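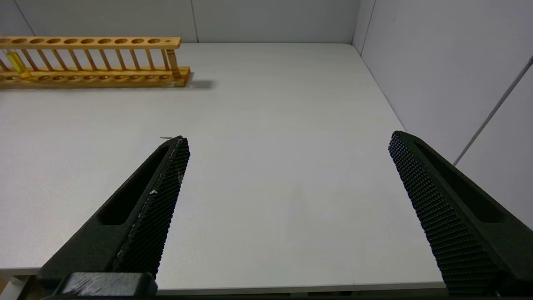 29 March 2025

I have been making my own yogurt since February and I'm hooked, so this is going to be a long one.

It started with Amparo Barrios, who lives two floors up and leaves jars on people's doormats. Mine had a strip of masking tape on the lid that said "eat by Tuesday or make more." I ate most of it standing at the counter, then saved two spoonfuls and knocked on her door to ask what "make more" meant. Half an hour later I was walking home with a page of notes and a borrowed thermometer!

The basics are so simple. Heat the milk until it's steaming and just starting to shiver at the edges, let it cool until it feels like a warm bath, whisk in a spoonful of old yogurt, and keep it cozy overnight. I wrap the pot in two towels and put it in the oven with only the light on. In the morning it wobbles. I still get a little thrill when it wobbles.

My first batch was thin enough to drink (I did, with honey and a pinch of salt, and it was lovely). I had been impatient with the cooling and I think I cooked the poor starter. The second batch was better. The third one I strained through a dish towel over a bowl in the fridge, and wow, it came out so thick the spoon stood up in it. I spread it on toast with black pepper and cucumber and ate that for lunch four days in a row.

Then there's the whey, that cloudy yellowish liquid that drips out. I hated pouring it away, so now it goes into bread dough in place of the water. The crust browns beautifully and there's a faint tang that makes people ask what you did. It's great for cooking rice too. Pancakes, yes. Coffee, no, please learn from me.

Money-wise, a carton of milk gives me about 58 ounces before straining, and much less after, so I won't pretend I'm getting rich. I do throw out far fewer plastic tubs, and I like knowing how sour it'll be. Eight hours is mild. Twelve has some bite, and I'm firmly a twelve person.

My friend Beatrice Urio keeps hers going with a starter her aunt gave her, and she has promised me a spoonful next weekend. I want to run the two side by side, same milk, same oven, same towels, and see if I can taste a difference. I've already washed the jars.

If you make yours with goat milk, please leave me a comment! I tried it once and it never really set, but the flavor was so good that I want another go. Do you heat it longer? Strain it right away?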